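Caught Oduor Obura in July, between the drinks table and the sink. He runs the bar bench at Benell. Quick chat, tidied up a bit.

First thing he wants to talk about is washing up. "People skip it. Then they wonder why there's no cups." His rule - upside down in the wire rack, every time, before you start anything new.

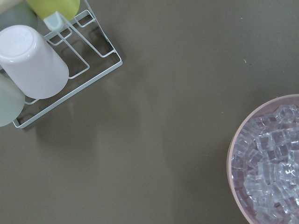 *Cups in the rack, bottoms up.*

Does he measure? Sort of. "Citrus I do by taste. Ice by the scoop." Slices get cut right before serving, he says, never the night before. The brown paper is his idea too. Spills, sticky rings, seeds - roll it up, done.

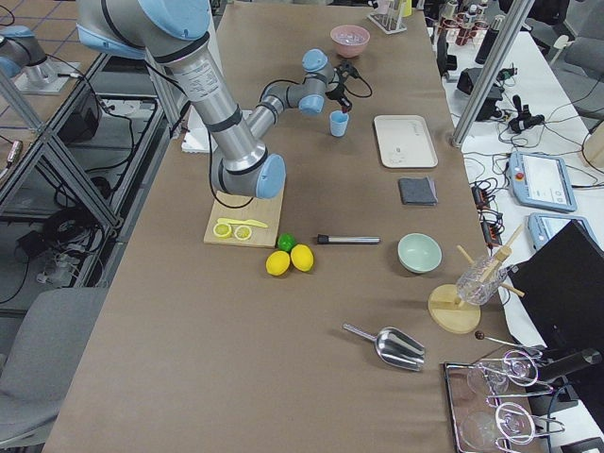 **Benell Drinks & Table Club**

Lemons and a lime up front, board behind them, knife left where you cut. The cut-glass vessel gets its own wooden stand. "I'd put that away last," Obura says. "It's the one peice I'd miss." Stemmed glasses go on the metal tray, lying down. He learnt that one after losing 3 at Galden.
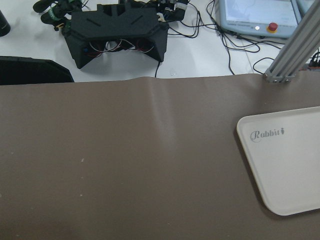 *Words: the Benell newsletter desk*

And the white tray, the one with "Rabbit" on it in gray script? He likes the rounded corners. Easy to wipe. "Trays are half the job. Carry five things once, not one thing five times."

Next up is a longer table, if he can get teh room. More paper. More lemons.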